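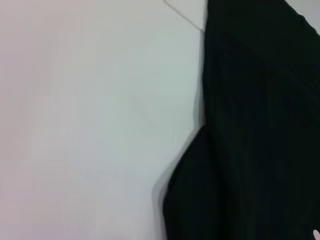
# What We Bought, What We Didn't, and What We'd Buy Next Time

Project report, Trendach robotics lab, second-year group
Written up by Rozália Paulík (with numbers from Boris Kollár, who kept the spreadsheet)

So the assignment was to plan and cost a small cloth-handling station, and then build as much of it as our money allowed. I signed up because I thought the budgeting half would be the easy half. It was not! I spent more evenings comparing shipping rates than I did near the arm.

## Where we started

The lab already had the arm, the gripper and the small camera on the wrist, so none of that came out of our pocket. What we had to plan was everything else: the work surface, the lights, spare fingertips, cables, the cloth itself, and somewhere to keep it all between sessions. Our supervisor, Vratislav Lukáč, gave us a limit of 227 euros and told us to come back with a list before we touched a shopping cart.

Our first list came to a lot more than that. Eduard wanted a second camera on a stand, Boris wanted a proper light panel, and I wanted a rolling cabinet (I still want the rolling cabinet). We went through it line by line in the cafeteria and asked of each thing, would the station run without it? That killed the cabinet in one go.

## The list that got approved

| Item | Planned (EUR) |
|---|---|
| Pale, matte work surface | 46 |
| Two clamp lamps with diffusers | 38 |
| Spare fingertips, white | 29 |
| Dark and light test cloth | 24 |
| Cables, ties, tape | 21 |
| **Total** | **158** |

That left 69 euros in reserve, and Vratislav made us write down what the reserve was for. We put "fingertips, again" and he let it go.

## Picking the surface

This ate most of July. We had two quotes, one from Kováčik and one from Raver. Raver was cheaper per sheet but wanted a minimum order way bigger than our table, and Kováčik would cut to size. Once I added the cutting we'd have to do ourselves, plus delivery, Kováčik came out ahead by 6 euros. Not exactly a landslide, but I'm proud of that 6 euros because I called both places twice to get it.

We were fussy about matte. Shiny surfaces throw lamp glare right back up at a wrist camera, and we figured it was cheaper to spend on the surface than on fixing glare in software later. A plain pale background with dark cloth on it gives you an outline you can follow with your eye, bulges and all, and that was the test we used when we argued about samples: can a tired person trace the edge of the cloth?

## Lights (or, the thing we under-planned)

Black-ish cloth is a pain. The outline is great, but the inside of it just goes to shadow and you get a few faint folds if you're lucky. Raising the brightness helps with the folds and then you start losing detail on the pale side. There's also the soft shadow along the loose parts of the cloth, where it sits up off the surface a bit, and you don't want your edge finder to grab the shadow in place of the fabric.

Our plan had a price for the lamps and nothing for positioning them. No arms, no brackets, no mounting rail. We borrowed two brackets from Radomír Dvořáček in the machine shop, and they went back when he needed them. If you're pricing lights, price the thing that holds the lights.

## Fingertips

Eduard was in charge of these and his advice is to order double. He picked white so the tip would stand out against dark cloth in the wrist view, even when it's only just poking into a corner. I thought he was overthinking it but I've come around. The downside is that white against our pale surface is a lot less obvious, so for light cloth we'd want a second color. We didn't budget for one.

## Grasp trials

We planned 100 grasp attempts and did all of them, split evenly between dark and light cloth. I'm leaving the results to Eduard's half of the report, but for planning purposes: the session took two long afternoons, and we'd booked the lab for one. Lab time is free for us, so it wasn't in the budget, and I think it should have been listed anyway with a zero next to it.

## What I'd put on the next list

- Brackets and a short rail for the lamps
- Fingertips in two colors
- More light cloth (the dark kind is hard to see into but easy to find)
- A spare sheet of the work surface, cut at the same time as the first
- A rolling cabinet – I'm going to keep asking

The next group is taking the station over to the Dindatholm workshop, where the table is longer, so they'll need to measure before they order anything from Kováčik. Boris left the spreadsheet in the shared folder with the quotes from both suppliers. Column F is shipping, and please don't sort by it, the formulas break.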